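Laborbuch, Eintrag 10/9/18
Beschaffung zweite Jahreshälfte, Zwischenstand

Heute endlich mal in Ruhe hingesetzt und die ganzen Zettel zusammengetragen, die sich seit Juni in der Mappe angesammelt haben. Wer das hier liest und sich fragt, warum die Liste so lang geworden ist: Wir haben im Sommer immer nur das gekauft, was gerade fehlte, und darüber ein bisschen den Überblick verloren. Das soll jetzt anders werden, und ich schreibe lieber einen Satz zu viel auf als einen zu wenig, damit Gervasio nicht wieder hinter mir herlaufen muss.

Zuerst der größte Brocken, die Greiferfinger. Das Angebot von Kunura liegt vor: 446 Euro für einen Satz Finger samt Auflagen, Lieferzeit 12 Arbeitstage. Das ist happig, aber die Auflagen sind bei uns nun mal Verbrauchsmaterial, und beim glatten Kunststoffgeschirr merkt man den Verschleiß zuerst. Ich hatte erst überlegt, nur die Auflagen zu bestellen und die Finger selbst noch eine Runde zu behalten. Kunura verkauft sie aber nicht einzeln, das habe ich mir am Telefon zweimal bestätigen lassen (sehr nette Dame übrigens, sehr geduldig mit mir).

Von Grilonthorpe kam das Angebot für den Kraft-Momenten-Sensor, 1.434 Euro ohne Kabel. Ohne Kabel! Ich habe nachgefragt, das passende Kabel kostet noch einmal 57 Euro und muss gesondert bestellt werden. Zusammen also 1.491 Euro. Vom Gefühl her würde ich den Sensor trotzdem nehmen. Wir reden seit Monaten davon, dass wir beim Abstellen auf dem Tisch die Höhe lieber spüren als ausrechnen wollen, und gerade bei den Schüsseln wäre das eine große Erleichterung.

Dann der Punkt, über den wir beim Kaffee am längsten geredet haben: die Gegenstände selbst. Im Haushaltsplan steht dafür bisher gar nichts, die Sachen kamen immer irgendwie aus der Küche oder von zu Hause. Für die Abräumaufgabe, also Geschirr und Dosen vom Tisch auf das Tablett, reicht das aber nicht mehr. Wenn der Arbeitsplatz in Salinas dieselbe Aufgabe fahren soll, müssen dort dieselben Becher und dieselben Schüsseln stehen, sonst vergleichen wir Äpfel mit Birnen. Mein Vorschlag wäre ein fester Posten »Requisiten«, klein, aber jedes Quartal neu gefüllt, und alles gleich doppelt gekauft.

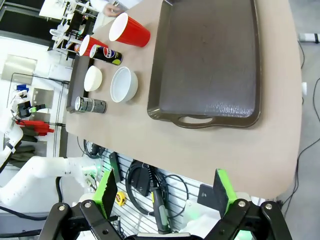

Mirta Mansilla meint dazu, doppelt kaufen sei schön und gut, aber bei den Bechern solle ich gleich eine ganze Packung nehmen, die gingen erfahrungsgemäß als Erste kaputt, und in einem halben Jahr gebe es im Laden garantiert eine andere Form. Die Dosen dagegen könne man sich sparen und jedes Mal frisch aus dem Automaten holen. Außerdem möchte sie, dass wir die Tabletts aus dem Requisitenposten herausnehmen und unter Vorrichtungen führen, weil sonst der halbe Posten schon im ersten Monat weg ist.

Bei den Bechern hat sie völlig recht, das übernehme ich so. Bei den Dosen bin ich mir nicht sicher. Sobald der Automat auf eine andere Sorte umgestellt wird, haben wir ein neues Etikett auf dem Tisch und damit womöglich eine neue Fehlerquelle in der Erkennung, und dann suchen wir wieder zwei Tage an der falschen Stelle. Ich würde einen kleinen Vorrat in den Schrank legen und die Sorten im Versuchsprotokoll mit aufschreiben. Die Tabletts gern unter Vorrichtungen, da fällt es im Gesamtbetrag nicht weiter auf.

Noch zu Modemer: Die Wartung für den zweiten Arm ist im Angebot enthalten, allerdings nur, wenn wir beide Arme gemeinsam anmelden. Einzeln wird es etwa ein Drittel teurer. Ich finde, das spricht sehr für die gemeinsame Anmeldung, auch wenn dann beide im selben Zeitraum stehen und wir die Versuche so lange unterbrechen müssen. Vielleicht lässt sich das in die Wochen legen, in denen ohnehin alle an ihren Berichten sitzen. Gervasio wollte dort noch einmal anrufen und fragen, ob die Kalibrierung mit drin ist. Im Angebot steht ein Satz dazu, den ich dreimal gelesen und jedes Mal anders verstanden habe.

Was ich vorerst streiche: den größeren Tisch. Ich weiß, er steht seit dem Frühjahr auf der Wunschliste, und ich hätte ihn wirklich gern gehabt, aber mit Sensor und Fingern zusammen wird es zu eng.

Offen:
Finger bei Kunura bestellen (mache ich)
Grilonthorpe: Sensor und Kabel in eine Bestellung, nach Versandkosten fragen
Becherpackung und Schüsseln, doppelt, eine Hälfte gleich für Salinas beiseitelegen
Modemer wegen Kalibrierung (Gervasio Mansilla)
Tabletts umbuchen auf Vorrichtungen
Kabelbinder sind auch fast alle, bitte bei der nächsten Sammelbestellung mit aufschreiben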